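Chapter 7
When the Gripper Comes Up Empty

Most of us, when we first hear of a robot fault, picture sparks and a great deal of shouting, and I'm afraid this chapter will disappoint you there! 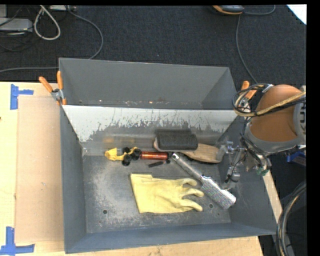 The fault Kanchan Gautam logged at Pronura was a quiet one. Her arm closed on a glove, reported a good grasp, and went on its way holding nothing at all (soft rubber is wonderfully hard to pick up).

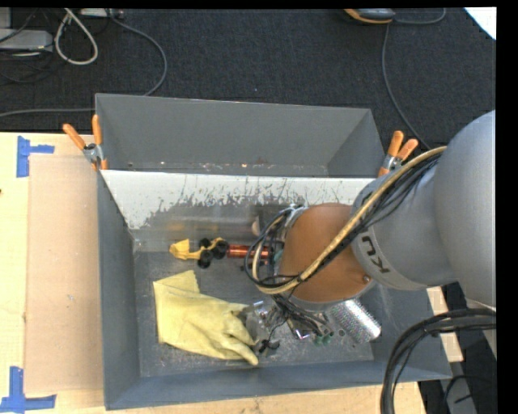
Of 1276 picks in her log, 700 carried that same false report. We'll begin with how a gripper decides it is holding something, and then, in Section 2, look at when to stop the arm.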